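Patdale Robotics Club
Thread: two-arm table, end of term

Last club session of the year was tonight, Tuesday, December 17, 2019. Posting where we got to with the two-arm table so the people who missed it can catch up before February.

The task hasn't changed from the Metetti sheet. Both arms share one rail, both have to work in the middle of the tiles, and neither can touch the other. A bump ends the run.

We had 43 runs logged before tonight. Most of the failures were bumps in the centre, when both grippers came in together.

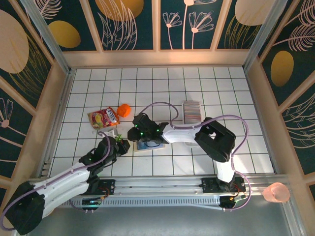

Both arms at the centre of the tiles. Red snack bag to the left of the grippers.

Left arm belongs to the Aranda group, right arm to the Hiltholm group. Each group writes its own moves. The only thing they share is a text file that says who has the middle.

Some of you asked why the bag is on the table. Bags are on the Metetti list under soft items. You can add anything from that list as long as both groups agree on it first.

Colour settings: please stop editing the shared file. Copy it, put your group name on the copy, edit that. Someone saved over the orange values last week and it took most of an evening to get them back.

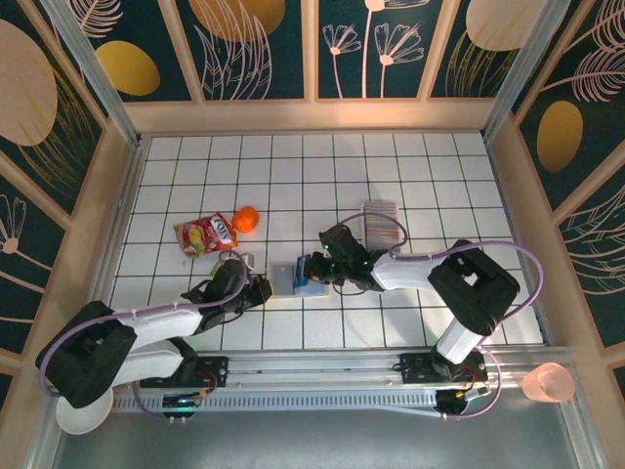

Last changed: Tuesday, 9:48 pm

Fixed a typo in the post above. Carrying on.

In this one the right gripper is beside the blue object and the left is just to the left of the grey block. That's about as close as we want them. The sheet asks for a gap at the wrists as well as the fingers, so check both.

Cables: if you change an arm's path, run it at quarter speed first and watch the purple loops the whole way through. The loop over the right elbow needs room above it.

Log file is up to 648 lines. It's on the club drive in the Patdale folder. Write the reason for every stopped run, even if it's only "bump".

Still to do in February: the handover from left to right, and a proper start position for the left wrist. Aranda group has a draft of the handover. Hiltholm group hasn't tested it yet.

Room is locked over the holidays. If you need a laptop out of the cupboard, message this account by Thursday.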